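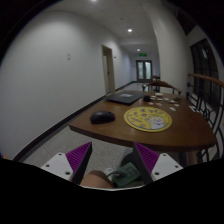 Pointer acceleration is the adjustment of the ratio between the movement of a pointing device and the movement of the cursor it controls, according to the speed of the device. At low speed the cursor travels a short distance for a given hand movement, which helps with small targets. At high speed the same hand movement carries the cursor farther. A system without acceleration applies one fixed ratio at all speeds.

Terminology

The ratio of cursor travel to device travel is called control-display gain, or simply gain. Sensitivity, in everyday use, may mean either the gain or the resolution of the sensor, and the two are often confused. Resolution is given in counts per inch (CPI) and describes how many units of motion the device reports for each inch traveled. A transfer function, also called an acceleration curve, gives the gain for each input speed.

Operation

A mouse reports relative motion as a pair of signed counts, one for each axis, at regular intervals. The driver estimates speed by dividing the length of this motion by the time since the last report. It then looks up the gain for that speed and multiplies both counts by it. Fractions of a pixel left over after the multiplication are usually carried into the next report. If they are dropped, very slow movements may produce no cursor motion at all.

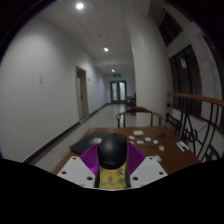

A black computer mouse.

Types of curve

The simplest form is the threshold curve, in which the gain changes in steps. A driver may use a gain of 1 below the first threshold and 2 above it. Step curves are cheap to compute but can produce a noticeable jump as the hand crosses a threshold. Linear curves raise the gain in proportion to speed, generally up to a fixed cap. Sigmoid curves stay nearly flat at both ends and rise through the middle range.

Some drivers apply the curve to each axis separately. This bends diagonal strokes toward the faster axis - an effect most visible in freehand drawing. Computing the speed from both axes together avoids the problem.

Measurement

Curves are measured by moving a device at known speeds and recording the cursor displacement. The Brosier method, described by Dezső Szűcs, uses a motorized linear stage and repeats each pass in both directions. Osvaldo Peixoto later published a set of 2126 passes covering 93 speed settings.

Use and preference

Acceleration is common in office software, where it reduces the desk area needed to cross a large display. Players of aiming games often turn it off so that a given hand movement always produces the same rotation.

See also

Control-display gain
Fitts's law
Polling rate
Trackball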